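Nekside Help Desk
Ticket: YES button - sound cuts out, then fires by itself
Product: Nunik talking button, green
Category: Games and quiz kit
Priority: Normal
Status: Closed

Opened 9.10 am

Green YES button from the quiz set. Press it, sometimes get the full "yes!", sometimes just the "y" and then a click. Sometimes nothing. Then five minutes later it goes off on its own with no one near it. Did this twice during a round and we had to give the point away as couldn't prove who pressed.

Set is used for team quizzes at the Hattar hall. One green button per table, host keeps the score. Buttons live in a box between times, batteries left in (yes I know).

What I've done already:
- pressed it a lot
- wiped the top with a dry cloth
- turned it off and on at the little switch underneath
- swapped tables in case it was the surface

No change. Please advise, next quiz is coming up fast.

Reply from support, 9.45 am

Thanks for getting in touch. Couple of things to check first.

1. Which batteries, and are they the rechargeable kind?
2. Does the cap come back up all the way after a press, or does it stick low on one side?
3. What is normally on the table near it? Drinks especially.
4. Does it fire by itself when left alone on a hard flat surface, or only when people are leaning on the table?

Please set it up on a clear bit of table as it would be for play and try it there.

Customer, 10.20 am

Answers.

1. Rechargeable, yes. Out of the drawer. No idea how old.
2. Comes up but slow. Feels a bit gritty if you press near the rim, fine if you press dead centre.
3. Bottle of water each, normally. So yes, drinks, right next to it. They get shoved up against each other because the tables fill up with answer sheets and pens.
4. Both I think. Will test.

Set it up the way people have it. 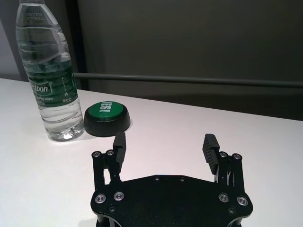 Tried it with the bottle pushed up close and it did seem worse, but that could be me pressing on the side to avoid knocking the water. Centre press: good. Press on the edge nearest the bottle: half a word. Press on the far edge: nothing, then a late "yes!" when I let go. Did the whole lot again and got the same.

Didn't fire by itself this time. Leaned on the table, banged it, nothing. Typical.

Reply from support, 10.50 am

Useful, thank you. Slow return plus edge press failing is nearly always muck under the cap, sugar or dust, stopping the inner plate sitting level. When the plate hangs low the contact is only just open and a small knock can close it later. That would be your random firing. Old rechargeables make the sound cut short on top of that, so you may have two faults and not one.

Try in this order please, and test after each so we know which one did it:

Step 1. New alkaline batteries, same make, same pack. Not mixed.
Step 2. Switch off, batteries out, lift the green cap. It turns a little to the left and then pulls straight up. Don't lever it with a knife, the tabs snap.
Step 3. Clean the ring underneath with a cotton bud, barely damp. Leave it to dry fully with the cap off.
Step 4. Refit, check it moves freely at 4 points round the edge.

Customer, 11.35 am

Step 1 done. Corner shop only had Jimberg ones, 4 in a pack, so used those. Sound is louder straight off. "Yes!" comes out whole every time on a centre press. Edge press still bad. So batteries were part of it, fair enough.

Step 2 fought me. Wouldn't turn. Then it turned. Tabs in one piece, phew.

Ring was filthy. Brown sticky line most of the way round, thicker on one side, plus biscuit crumbs and what I think is glitter. That isn't water. Somebody's had squash or cola near it at some piont and it's run in under the rim.

Step 3 took more cotton buds than I'd like. Stuff came off slowly. Leaving it now, will come back after lunch.

Customer, 1.40 pm

Dry. Cap back on, clicks in properly. Moves freely all the way round, no grit.

Edge press: full word at every point. Not one miss.

Then did the self firing test. Left it switched on and went to do other jobs in the same room so I'd hear it. Shoved the table with my hip a few times going past. Silent.

Also tried changing where the water goes. Bottle in the middle of the place, button off to the side and back a bit, so your hand comes over and down on it instead of squeezing in beside the bottle. Feels a bit odd for left handers but OK. Sheets go in front.

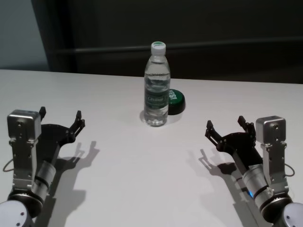
Reply from support, 2.05 pm

Good result. Before we close it:

Please don't store it with the batteries in. If it goes back in the box switched on it can sit there pressed under the other kit and run itself flat.

The button is rated for dry indoor use. Plain water on the outside is fine if wiped off quickly. Anything sugary, clean it the same day as per step 3.

Inner plate is good for a long time but the return spring does tire. If the cap goes slow again with a clean ring, it's the spring. We sell the spring as a spare, quote order code 300. Fitting takes a few minutes and you'll need a small crosshead screwdriver.

Customer, 2.30 pm

Noted. Have put a sticker on the box lid, BATTERIES OUT. Will do the other buttons the same way tonight, bet they're just as bad underneath.

One question, can the volume be turned down? With new batteries it's very loud. Table by the wall will complain.

Reply from support, 2.50 pm

No volume control on this one, sorry. A bit of masking tape over some of the speaker holes on the underside takes the edge off. Leave a few holes open or it sounds muffled.

Customer, 3.15 pm

Taped. Much better. Close it please, ta.

Ticket closed 3.20 pm
Cause: residue under cap, worn rechargeable batteries
Fix: cleaned contact ring, fitted new alkaline batteries
Parts sent: none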